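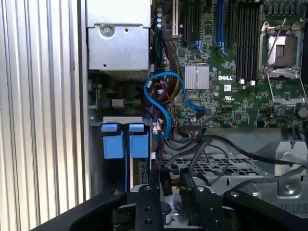
About Burneck

Burneck takes apart used office computers, checks what can still work, and sends the rest to proper recycling. We began with one rented hall and four people, who did everything by hand on two long benches. Now we are 17, and part of the opening and sorting work is done together with robot arms.

Our customers are schools, town offices and companies which replace many desktop machines at the same time. They bring us the old ones on pallets. We write down each machine, remove the drives, take out memory, cards and cables, and test the parts which have a value for repair shops. The biggest single delivery until today was 149 desktops from one insurance office, and it stayed in our hall for most of October.

How the work is divided

For many years the same person did one computer from beginning to end. It was interesting for the first week. After this, it was mostly screws. People came to us with sore wrists and small cuts on the fingers from sheet metal, and two good colleagues left us for this reason.

When we planned the first robot cell, we asked everybody at the benches to write on paper which movements they would like to give away. The answers were very similar: pulling drives out of tight cages, unplugging connectors that sit deep under cables, lifting and turning the case. These are the tasks we try to automate first. Some of them go well. Cables are still difficult, because they bend in a different way in every machine, and a person must often help.

The cell is called Stilletti inside the company, after the street where our first hall was. Hélène Petrenko is responsible for it. She studied mechanical engineering, but she likes to say that she learned the computers from the bench team, and it is true that she spent her first 60 working days here with a screwdriver and not with a keyboard.

What has changed for our people

We promised in the beginning that no one would lose the job because of the robots, and we put this promise in the work contracts. The jobs themselves have changed, and we do not want to hide it. A bench worker at Burneck now also teaches the arm where to grip, watches when it stops, and decides what to do with a machine that does not look like the others. This needs more attention than before. Some colleagues found the first months tiring in a new way, in the head instead of the hands.

Rigoberto Valdovinos was the first who changed from the bench to the cell. He has opened so many desktop cases that he knows from the outside where a latch will be stiff, and this knowledge is now written in our notes for every model. Mariann Bárány preferred to stay at the bench. She repairs power supplies and small boards, work which we do not plan to automate, and she trains all new people in electrical safety.

Every operator gets 100 hours of paid training before working alone with the cell. Pay goes up one step after it. The shifts were made shorter at the robot side, and everybody changes place after the lunch break, so that no one looks at the same screen for a whole day.

Anyone in the hall may stop the arm, also visitors. The reason is asked later and is written in the shift book. Vaida Rimkutė reads the book with the team once a week – it is a short meeting, standing, with coffee.

Data and drives

All storage drives are removed before any other part is sold. They are erased or destroyed according to the wish of the customer, and the customer receives a list with serial numbers. This step is always signed by a person.

Who we are

Līga Luik – founder and general manager
Hélène Petrenko – automation
Vaida Rimkutė – people and training
Rigoberto Valdovinos – cell operation
Mariann Bárány – repair bench and electrical safety

Visit us

School groups and future colleagues are welcome. Please write to us some days before, so that we can prepare safety glasses and shoes in the right sizes. The entrance is on the yard side, next to the loading ramp.

Page last changed: January 2022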